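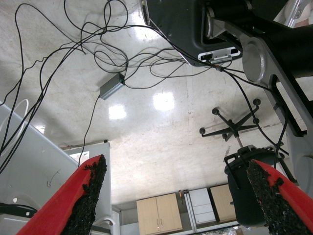
Disholm cell back in use after grip pad and cable work

2022-06-28 – The handling cell at the Disholm workshop has returned to normal running after a planned service of its gripper and wiring. The work was carried out by Hiebert, the firm that looks after the cell under a yearly contract.

The arm uses a two-finger gripper with red outer shells and black, rough-surfaced pads on the inner faces. The pads are wearing parts. As the surface crumbles, grip falls off at the edges first, and light parts begin to turn in the fingers when the arm speeds up. Service instructions for the cell now call for a pad check every 500 hours and a change at 600 hours, whatever the state of the surface. The counter stood at 3394 hours when the service began.

New pads are bonded to the fingers and left under a clamp for 20 minutes. The fingers are then closed on a gauge block and the zero point is set again in the controller. The camera at the wrist is checked in the same session, as a small shift in its mount moves every pick position by the same amount.

The second part of the job concerned the cables. Thin black leads had been added to the cell over several rebuilds and lay in loops across the concrete floor between the arm and the desk. Hiebert traced each lead, tagged both ends and removed those that no longer served anything. Leads that follow the arm were given a fixed amount of slack, measured with the joints at the ends of their travel – too little pulls on the connectors, too much catches on the arm link.

Test picks were run at low speed, then at working speed, using parts from the Grirkico line. One connector near the wrist was found to be loose during the slow run and was fitted again before the test went on.

Zakumano, which runs the workshop, said the same pad intervals will apply to its second cell from September. Spare pads for both cells are to be kept on site.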